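How do you keep socks in pairs when you have a small table and a big pile?

Posted in Laundry & Closets

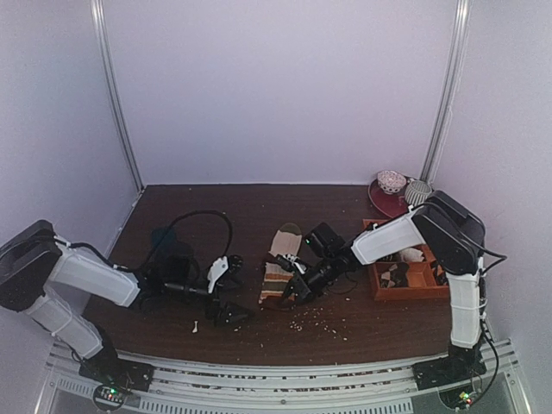

The folding table, with one striped sock and something navy still to do.

Faith Mwakalinga
I do the wash for a house of 4 and socks are the part I can't get under control. Shirts and towels are fine. The socks come out of the dryer mixed with everything else, I dump it all on the table, and by the time I've folded the big things the socks are under something or on the floor. I end up with a bag of singles. In July I went through the bag and threw out the worst, and it has filled up again.

The table is dark brown wood, and that doesn't help. Striped socks I can find. Navy and black ones disappear on it, and I can't tell navy from black in the evening anyway. I don't have space for a bigger table and I would like to stop buying new socks every couple of months.

Do you sort first and then fold, or pair as you go? And do you roll them, fold them or use clips? I tried the Marnex clips and half the family won't use them.

Wafula Rweyemamu
Sort first. I did it the other way for years and it takes longer.

Before you fold anything, pull out every sock and put them in one heap. Then lay a light towel over the table. An old white bath towel is fine. Dark socks show up on it right away, and you can see the difference between navy and black if you have a decent lamp. I do mine before 10 in the morning by the window for that reason.

Lay the socks flat in a row with the toes all pointing the same way. Do the patterned ones first – they are quick, and the heap gets smaller. Then the whites, then the dark ones. With dark socks look at the toe seam and the ribbing at the top, not only the color. Two black socks from different packs will fade differently and they will bother you once they're on.

For folding: put one sock on top of the other, heel on heel, smooth it from the toe up to the cuff, and fold in thirds. Tuck the toe end into the cuff if you want it to hold. I don't roll the cuff over the whole thing like my mother did. It stretches the elastic, and then they slide down in your shoes. Short ankle socks just get folded in half.

Singles go in a small box on the shelf by the washer. Check the box each time you do a load. If a sock has been in there through 4 loads it becomes a dust rag.

Wekesa Laizer
just buy all the same sock. I got a big pack of plain gray Hestel ones and I don't pair anything, they go in the drawer loose. problem solved

Faith Kariuki
Wekesa's way works if everyone wears the same size, but with kids it won't.

I use mesh bags, one per person, hung on the bedroom doors. Dirty socks go in the bag, the bag gets zipped and goes in the wash, and it comes out with that person's socks in it. They need a bit longer in the dryer, so I give the bags a shake halfway through. Don't stuff them full or they come out damp in the middle. Mine are Urkton and the zippers have held up, but any brand with a cover over the zipper pull should be OK.

Then each person pairs their own. My youngest does hers badly and I leave it.

Faith Mwakalinga
Thanks. I tried the towel last night and found two pairs in the singles bag that I had down as odd ones. I'll get the mesh bags as well. Wekesa, my daughter says no to gray.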